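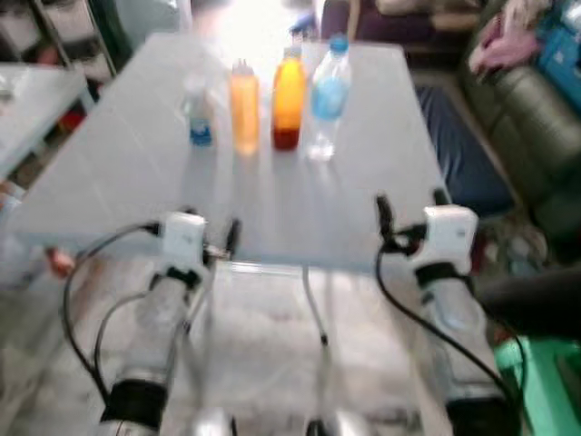
Can you just walk into a robot open day? At the Kurkthorpe one, sure – you sign in at the door and somebody hands you a sticker.

Home | Posts | About me | Say hi

I went on Friday (30/08/2024) with my friend Savita Nishad, and we stayed way past lunch! The Jillero folks had their two-armed robot up at a table with four bottles in a row, and I could have watched it all day. The orange one and the darker one next to it were so close together that I kept holding my breath – how do you get a gripper in there?? Savita asked how many practice runs they'd done and the guy said some 1,700. I would have quit at 116.

Parking was two bucks, coffee was free and pretty bad. Going again next August if they'll have us.

Filed under: Days Out, Robots & Gadgets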